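A morning at the Stindmont training floor

The Stindmont building is a plain two-story block behind a tile warehouse, and the sign on the door still has the name of the previous tenant under the new one. We were a group of 12, most of us from small warehouse firms, and we had signed up through Sumamard, the distributor that arranges these visits. Coffee was in the hallway. The tour started at 9:30 and we were asked to put our phones away until the end.

Stindmont does not build robots. It buys humanoids and teaches them handling work, mostly picking, packing and moving bins. The teaching is done by people. An operator wears a headset and a pair of gloves, sees what the robot sees, and does the job through its arms. Every attempt is recorded, and the recordings go into the model that will later run the robot with no operator attached. The company calls one recorded attempt a take.

Arnaldo Macedo, who runs the floor, took us around. He said a new task usually needs 200 good takes before it is worth training anything, and that the first 30 are nearly always thrown out. The operators are still finding out where to stand the robot and which hand should go first. He did not seem bothered by this. They plan for it.

The first station was a table with cups on it, which we passed quickly. The second was the one I had come for, the bin work. The robot stands on ordinary office carpet close to a yellow shelving unit, with the bin on the floor in front of its feet. I had expected a rubber mat or bare concrete. Macedo said the carpet came with the building and they had decided to leave it, and he moved on before anyone could ask more.

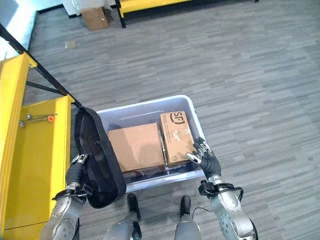
Chinyere Adebisi
Operations lead, Pondis

The view the operator gets is from the robot's head, looking almost straight down. You see your own two metal arms coming up from the bottom corners, the feet between them, and the bin. In the take I watched on the monitor there were two cardboard boxes in it, one plain and lying flat, the other with a black SF logo and tilted up against the right wall. The right hand had its fingertips on the lower corner of the SF box. The left hand was holding something long and black, made of fabric, that hung down over the rim.

I asked how the operator judges depth with the robot's hand in the way. The answer was that they mostly learn it. The headset gives two slightly different pictures, one for each eye, and that helps, but for the last inch people go by shadows and by whether the box moves. There is no feeling in the gloves at Stindmont. They tried a set that buzzed on contact and the operators asked to have it switched off.

Boxes close to a wall of the bin are the slow part. There is little room for fingers between cardboard and plastic, so the operator has to choose between going in from above, tipping the box toward the middle, or pulling at a corner. Macedo wants all of these in the recordings. If every operator solves it the same way, he said, the robot will know one way and be stuck when it fails.

Starting positions are changed between takes. The boxes get turned, swapped or stacked by hand, and the bin is shifted a few inches. A printed sheet tells the floor assistant which layout comes next, and the sheet for the bin task had 540 lines on it. Operators change over after 30 minutes, because the neck gets tired from looking down before the arms do.

Three of us were allowed to try. The gloves were too large for me and had to be taped at the wrist. My job was to lift one box out of a bin and set it on the carpet. The delay is small, but you notice it, and my first reaction was to push harder when the hand seemed late. I knocked the box over twice and got it out on the third attempt. It took me most of four minutes. The regular operator then did it in a few seconds, using both hands.

After that we went upstairs, where two people review the takes. They mark the point where the hand makes contact and the point where the box is released, and they reject anything with a long pause in it. The software is called Nazarenko and was written in-house. It looked basic and they seemed happy with it.

There were questions over lunch about price, which Sumamard said it would answer by email. Stindmont will come to a customer's site and record there if the shelving and bins are unusual, and ours are. I would want to see our own mixed returns bins tried before going further, with soft packaging in them as well as boxes. Macedo said they could start on that in December if we send them a pallet of typical stock.

Parking is on the street. The next visit is open to Sumamard account holders and the sign-up form is on their site.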